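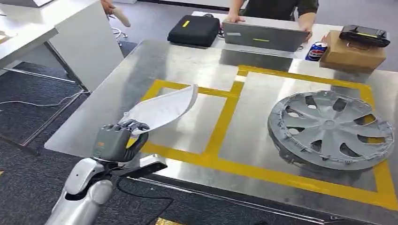

A gray hubcap and a curved white plastic part at the Dredomdale bench. Yellow tape marks out where things go.

I came to hubcaps late in life and entirely by accident. Last March I clipped a curb outside the pharmacy, heard something go skittering off down the hill, and spent the next hour on my hands and knees looking under hedges. The dealer wanted more for a replacement than I'd paid for my winter coat. So a neighbor sent me to Dredomdale, and I've been hanging around the place ever since.

Dredomdale sorts, checks and resells the plastic bits of cars (trim, liners, wheel covers, all the stuff that falls off and rolls away). Myfanwy Edwards started it in a rented garage with a pile of parts from a body shop that was closing down. At last count she had 2,963 pieces on the shelves, and she can tell you which shelf!

What I love is the worktable. It's a big stainless steel thing, so shiny you can see the parts reflected in it, and it has yellow tape laid down in rectangles, side by side. I assumed the tape was some sort of safety rule. Nope, it's for thinking. "One part, one box," Myfanwy told me. "If I put two things in a box I end up talking about the wrong one."

I spent a whole morning there with Siamak Ranjbar, who does most of the checking, and he let me have a go. You start with the rim. On a cover like the gray one, with the notched edge and the spokes that curve around like a pinwheel, you run a thumb slowly around the outside and feel for anything that catches. Then you flip it and look at the clips. Then you hold it up and look through the openings at the window, which shows up hairline cracks better than any lamp, or so Siamak says. I missed two.

Trim is harder. Thin curved pieces warp if they've been stored badly, and they all look alike to me. Siamak reads the molded lines on the inside the way my grandmother read knitting patterns. He had one named and shelved before I'd worked out which end was up.

They sell nearly everything eventually. The oddballs go in a bin by the door, and people come in just to dig through it. I've bought six wheel covers out of there, none of which fit my car, and they look terrific on the back fence. My own cover never did show up. I'm still driving around with three.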